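Fruit on the Table: Why a Mandarin Has Such a Thick Coat
Hokport Children's Learning Library – Food and Home

Many families keep a bowl of fruit where everyone can reach it. A bowl may stand in the kitchen, in the living room, or even beside a bed with a flowered cover. Fruit is a good snack in any room, and it can teach us a great deal about how plants grow.
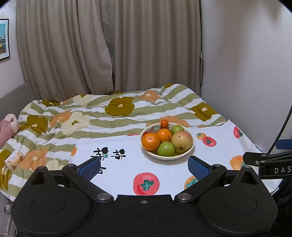 By Đoàn, Hokport Children's Learning Library
Reading level: ages 5 and up

A mandarin is a kind of citrus fruit. Oranges, lemons and limes belong to the same family. The outside of a mandarin is called the peel. It is covered with tiny dimples, and under them are very small pockets of oil. When the peel is bent, some of the pockets break and the oil escapes. This is the smell that fills a room when someone opens a mandarin.

At the top of the fruit there is often a small, dark mark. This is the stem scar. It shows where the mandarin was joined to the tree. Water and food from the tree passed through this spot while the fruit was growing. 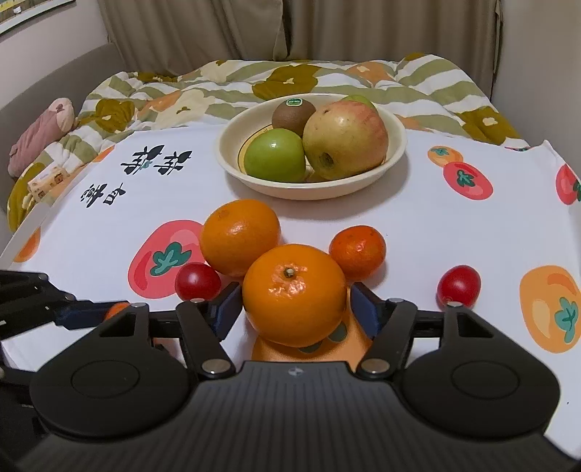 Cherry tomatoes are much smaller than most mandarins, and their skin is thin and smooth. Many people call the tomato a vegetable because it is often used in salads and soups. To a scientist, it is a fruit. It grows from a flower, and it has seeds inside.

Persimmons are also fruits. They are orange or red when ripe, and artists like to draw them on cloth and paper – the round shape and the leaves at the top are easy to recognize.

Try this at home

Wash your hands and the fruit. Ask an adult to help you peel one mandarin, then bend a piece of the peel and smell it. Keep the peel away from your eyes, as the oil can sting. Draw what you find, and label the peel, the stem scar and the segments.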